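Slide 1 (just the title, leave it up while people sit down)

Hi everyone, I'm Salamatu. I've got 20 minutes and I will talk too fast, so wave at me. Quick thank you to A-yeong Seok, who taught me most of what I'm going to say and is sitting right there pretending to read her phone!

Slide 2: what we do at Plerix

- We get people to show a task by hand, and then a robot arm tries to learn it from the recordings.
- Two ways in: drive the arm by remote control from another seat, or skip the arm and carry its gripper around yourself.
- We started with remote control. I loved it (it feels like a claw machine, and I was GOOD at the claw machine) but it's slow. Our first 800 demos took us most of the winter.
- Ask: who here has driven an arm remotely? Wait for hands.

Slide 3: hand-held

So now we mostly hold the gripper. Same fingers the arm uses, only there's a person on the other end, and people are fast and they fix their own mistakes without thinking. The patterned cubes are how we track where the gripper is and how it's turned. If you remember one thing from this slide, keep those cubes where a camera can see them. Everybody's wrists want to roll inward when they concentrate. Mine too.
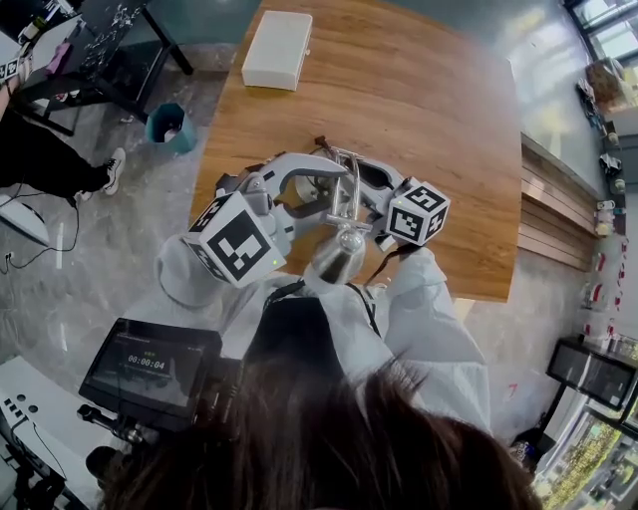
*Hand-held gripper on a shiny metal piece, timer at 00:00:04, white box toward the far end of the table.*

Let them look for a few seconds before talking. Then:

- Both hands on the device. We tried one-handed and the recordings were shaky and so were the people.
- Shiny metal is hard! Reflections change every time you tilt it. We want that in the data, so don't swap it for something easy.
- Watch the cable. A cable that drags will pull on your grip, and the arm will learn your little tug as if it were part of the job (ask me about the Somura set in the Q&A, I'm still sore).

Slide 4: numbers

2735 demos on the current task. We threw out almost 1000 of them, and yes, that hurt. Mostly hidden cubes, plus a lot of people starting to move before the recording did. A-yeong's fix was to count to two under your breath first. Works great, looks silly.

Slide 5: things I'd do again

Change people often. We had eight on this task and the left-handed ones gave us grips I'd never have thought of. Also, take breaks before anyone asks for one.

Slide 6: questions. If it's quiet, start with the Somura story.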